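Praderent Terrace Set
Dataset card, version 6

Hand demonstrations of everyday object handling, recorded outdoors on a roof terrace. Each episode has a fixed view of the table and a close view from a hand-held gripper tool.
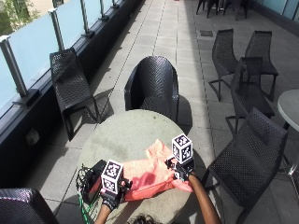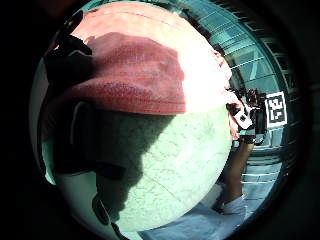
Posted by the Gramari data group, Cindmont - 30 May 2022

Contents
736 episodes, stored one folder per episode. Video and pose tracks share a clock and are sampled at 30 Hz.

Views
The fixed view takes in the table and both gloves, each with a marker cube. The tool view is a fisheye with a black border - we have left it uncropped and undistorted it only in the loader.

Known problems
Strong sun washes out colour on soft items. When an object is held close to the tool it can fill most of the view, and tracking then leans on the glove cubes. Passersby may show up in the background. Please don't try to identify them.

Splits
Train and test are split by session. Lukoševičius format files will be added in July.

Licence
Research use only. Ask before redistributing.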